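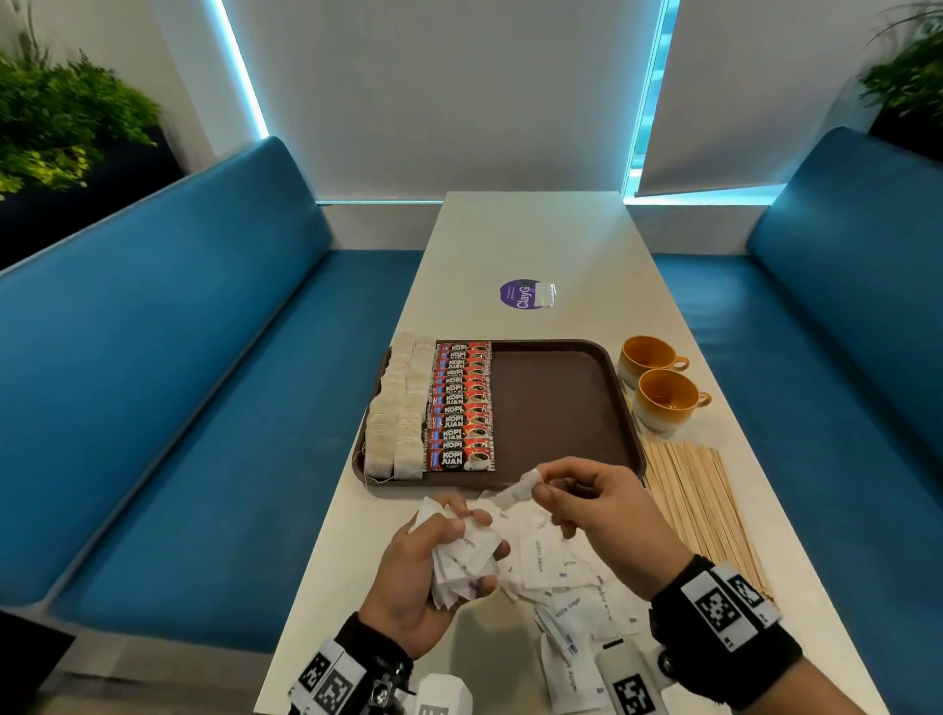

The drinks tray, also called a hot drinks tray or, in older catering manuals, a sundries tray, is a shallow tray on which tea bags, instant coffee and sugar are set out for people who will mostly take one of each and disturb the rest. It is found in hotel rooms, waiting areas and office booths. The usual arrangement is the shingled column, in which each packet overlaps the next like a roof tile. Tea bags in two columns beside a single column of coffee sachets is a common layout, and a tray with its right half still bare is generally understood to be waiting for something. Cups stand next to the tray, handles facing the same way if the person laying them out cares about such matters.

Search articles Go Advanced

History

The shingled column is usually credited to the Zandik guesthouse in Poston, where breakfast supervisor Zübeyde Oral grew tired of a bowl. The bowl held up to 460 packets of every kind, and guests looking for sugar were known to go in to the wrist. Her handwritten instructions ran to 3 pages, one of them about the bowl.

The rival Felen method stood the packets on edge, like index cards. It saved space and looked very smart until the first guest removed a packet from the middle.

Layout

Tea is normally placed on the outside, with any strings left toward the rim. Coffee comes next, and sugar last. Brand names should face the drinker, a rule that is harder on sugar, as a plain white packet looks much the same upside down. Packets are best turned the right way up on the table before they join a column.
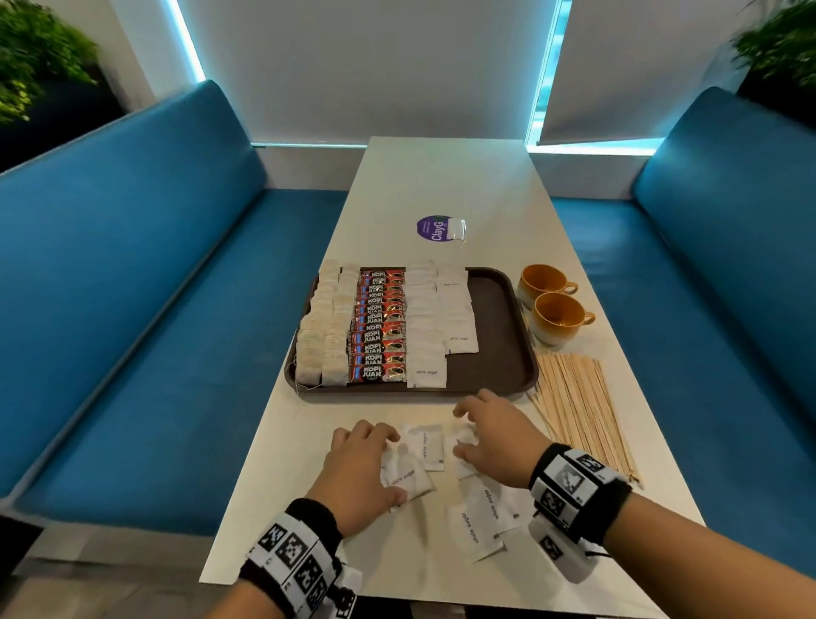

White sugar packets on the table, with two columns already in the tray.

Criticism

In her survey of 217 trays, Sum-yee Tai found that neat columns made people take less sugar but apologize more. The Gittins catering handbook disputes the second finding — its authors say they have never heard anyone apologize to a tray.

See also: Sugar packet; Tea bag; Booth seating

Shares 2 Comments 3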